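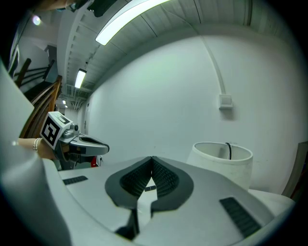

Schwarze Greifflächen mit feinen Querrillen

Warum rutscht das nicht? Die Reibung und ihre Tricks

Stell dir vor, du wachst morgens auf und es gibt keine Reibung mehr. Du willst aus dem Bett steigen – und zack, liegst du auf dem Po! Die Socken rutschen dir von den Füßen, der Löffel flutscht dir aus der Hand, und die Schnürsenkel gehen sofort wieder auf, egal wie fest du ziehst. Sogar die Nägel würden aus der Wand gleiten, und dann plumpst auch noch das Bild herunter, das Oma dir geschenkt hat.

Zum Glück gibt es die Reibung! Sie ist eine Kraft, die immer dann auftaucht, wenn zwei Dinge sich berühren und aneinander vorbeigleiten wollen. Die Reibung bremst sie. Das klappt auch bei Sachen, die ganz glatt aussehen. Unter einem starken Mikroskop ist nämlich selbst eine polierte Tischplatte voller winziger Berge und Täler. Außerdem haften die kleinsten Teilchen der beiden Oberflächen ein bisschen aneinander.

Rillen, Noppen, Zacken

Schau dir mal die Sohlen deiner Turnschuhe an. Lauter Muster! Auf weichem Waldboden drücken sich die Noppen richtig in die Erde hinein und halten dich fest. Bei Regen haben die Rillen noch eine andere Aufgabe: Das Wasser kann durch sie zur Seite weglaufen, und das Gummi kommt wieder an den Boden heran. Beim Fahrrad und beim Auto ist es genauso. Ohne Profil kann ein Autoreifen bei schneller Fahrt auf dem Wasser schwimmen wie ein Boot, und dann hilft auch kein Lenken mehr. Das heißt Aquaplaning.

Unsere Leserin Precious Pretorius hat uns geschrieben, dass sie im März mit ihrer Klasse auf einen Turm gestiegen ist. 141 Stufen, und alle hatten vorne einen rauen Streifen! Sie wollte wissen, wozu der gut ist. Genau dafür, Precious: An der Kante rutscht man am leichtesten ab, und dort soll der Schuh besonders gut haften.

Schrumpelfinger

Warst du schon mal so lange in der Badewanne, dass deine Finger aussahen wie Rosinen? Viele Forscherinnen und Forscher vermuten, dass das praktisch ist. Mit schrumpeligen Fingern kann man nasse Dinge wohl besser festhalten, vielleicht weil das Wasser durch die Falten abfließt.

Probier es aus!

Du brauchst: zwei dicke Hefte.

Lege die Hefte so hin, dass sich die offenen Seiten anschauen. Blättere jetzt immer abwechselnd eine Seite von links und eine von rechts übereinander, bis alle Seiten ineinanderstecken. Das dauert ein bisschen, aber es lohnt sich! Dann packst du beide Hefte am Rücken und ziehst kräftig.

Na, gehen sie auseinander? An jeder Seite reibt Papier an Papier, und das alles zusammen ist unglaublich stark. Wenn du sie wieder trennen möchtest, blätterst du sie einfach einzeln auf.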